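Study Abroad > Law > Graduate Programs > Opinion

We use cookies to remember your reading preferences. Accept | Manage settings

Write the long paper! In defense of the master's thesis in law

Every fall, students starting a one-year master's in law get a form asking them to pick between the taught track and the thesis track, and most of them pick taught. I understand it completely. Four extra seminars sound like a buffet, and a thesis sounds like a winter alone with footnotes. I picked the thesis more or less by accident, having missed the meeting where everyone was warned off it, and I have been telling people to do the same ever since.

My program was at Skarnulberg, a small law school with a big library and terrible coffee. There were 22 of us in the class and only six wrote a thesis. The rest took extra courses, sat extra exams and by May could talk about everything from shipping contracts to data protection. I could talk about one thing, the duty to give reasons in administrative decisions, and I could talk about it until people left the room.

I loved it. I still do! There is a special pleasure in reading the twentieth case on a narrow point and noticing that the judge has quietly misread the third one. You don't get that in a seminar. A seminar gives you the five cases somebody else thought were important, in the order they thought you should meet them, and you have a week before the next five arrive. The reading list is a kindness, but it does the hardest part of the work for you – deciding what matters.

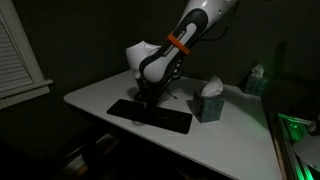

Lahlou wrote to me after an earlier version of this piece went around, and made the case for the other side very well: for a student who trained in a different legal system, the taught courses are the whole point of going abroad, and a thesis can turn into a year of doing what you already know how to do, only in a colder climate. Employers back home had asked Lahlou about course titles and never once about a dissertation.

I've thought about that a lot, and I give way on part of it. If you have never studied common law and you want to practice in a common law country, take the courses. If you need certain subjects to sit a bar exam, take exactly those and check the list twice, as the rules differ from place to place and schools don't always spell them out. My argument is for the very large group in between: the people who have a law degree already, who have no exam hanging over them, and who are choosing the taught track mainly from nerves.

What the nerves are about

Mostly, length. The word count at my school was 18,000, and when I first saw it I laughed out loud on a bus. But it breaks down fast. An introduction, four chapters and a short ending, and each chapter is no longer than the seminar papers everyone on the taught track is writing anyway. They write theirs on four unrelated subjects, starting from zero each time. Mine kept building on each other, and by the third chapter I was writing twice as fast as I had in the fall.

The second fear is picking the wrong topic. You probably will, at first. My opening proposal covered the whole of judicial review in three countries, and my supervisor read it, smiled, and asked which paragraph I actually cared about. It was a good question. I'd put it to anyone filling out an application right now: find the paragraph in your statement of purpose that you'd happily argue about over dinner, and throw the others away.

And then there's loneliness, the one people bring up last and mean the most. I won't pretend it isn't there. January was long. What saved me was a writing group that met at eight in the morning in the back of Camus, a café near the faculty with wobbly tables and enormous cinnamon rolls. We barely talked. We typed for two hours, complained for twenty minutes and went home. Any school can have one of these; all it takes is one person willing to send the first message.

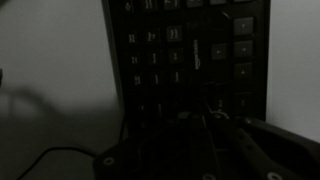
What you walk away with

Stamina, first of all. Legal work is full of big, shapeless files, and most graduates have never handled one before they are paid to. I read some 200 decisions for my thesis and ended up citing perhaps a third. Learning to read something carefully and then leave it out was the most useful thing I did that year, and it hurt every time.

You also get a teacher who knows your mind. Taught students met wonderful professors for ten weeks at a stretch. I had the same one for most of a year, reading draft after draft, and when she wrote me a letter of reference she had something to say. Nobody should choose a track for the letter alone, but ask anyone applying for a doctorate or a clerkship how hard it is to get one that isn't a polite form with your name typed in.

And interviews! Mine at Avent, the firm where I got my start, was supposed to last half an hour. One of the partners had lost a case on the very point in my second chapter. We went on well past the hour, he disagreed with nearly all of it, and I had the time of my life.
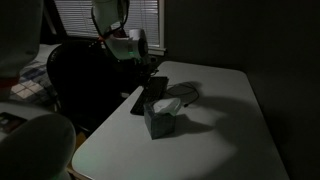
What schools could do better

I don't put all of this on students. Schools sell the taught track harder, with glossy course lists and photos of packed lecture halls, and the thesis gets a line near the bottom of the page. Some ask for the choice in June, before anybody has met a single professor. That's far too early. Let people decide in November, once they've had a couple of months to find out what keeps them up reading.

I'd also love to see a middle road in more places, with a shorter thesis worth half the credits and room for three or four courses beside it. The few programs I know that offer one seem to fill it easily. It would suit Lahlou's kind of student very well, and it would have suited a good number of my classmates, who told me in spring, over those cinnamon rolls, that they wished they'd had one thing to call their own.

So if the form is sitting in your inbox, read the thesis line again before you click. Then email a professor whose work you like and ask for fifteen minutes. They nearly always say yes.

Contact | Privacy | All opinions are the author's own | Back to top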